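4.3. Pérdida de agarre en el borde de objetos planos

El fallo más frecuente de la segunda campaña se produjo en el cierre de los dedos sobre el borde próximo de objetos planos situados encima de una cama. El operario manejaba la pinza de mano y la política entrenada con esos registros se ejecutaba después en el brazo del laboratorio Cuvatcombe. La Figura 6 recoge dos momentos del trabajo manual en el dormitorio.
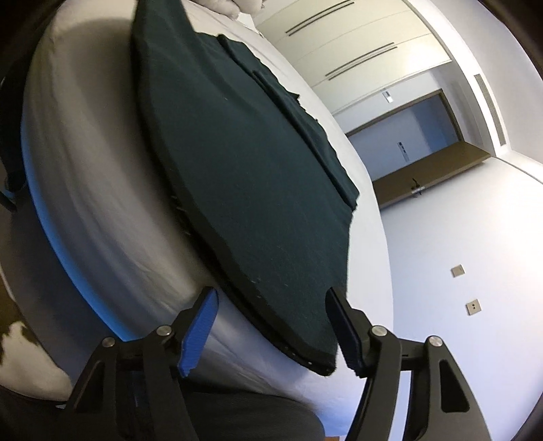
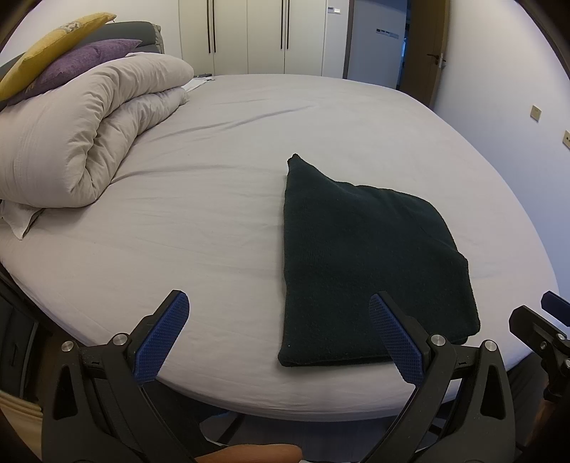
Figura 6. Trabajo con la pinza de mano sobre la cama, con material de color verde oscuro.

¿Por qué no detectó el controlador la pérdida de agarre?

Porque el umbral se fijó sobre la corriente del motor y no sobre la apertura de los dedos. Cuando el borde se desliza entre las almohadillas, la corriente permanece alta durante 80 ms - el tiempo del filtro - y el controlador da el agarre por válido. El brazo inicia entonces la elevación sin carga o con carga parcial.

De las 3275 ejecuciones analizadas, 13 terminaron con la caída del objeto y 2 con una parada de emergencia por contacto del antebrazo con el colchón. En ambas paradas la fuerza medida en la muñeca superó el límite configurado antes de que actuara el supervisor Sivby. No hubo daños personales, aunque Vandenberghe y Nijs clasificaron los dos sucesos como incidentes de seguridad y suspendieron las pruebas hasta febrero.

La corrección añade una comprobación de apertura al final del cierre. Si el valor cae por debajo del grosor mínimo esperado, el brazo retrocede y repite la aproximación. Queda sin resolver el caso de los tejidos doblados, cuyo grosor varía con la presión aplicada; se trata en la sección 5.1.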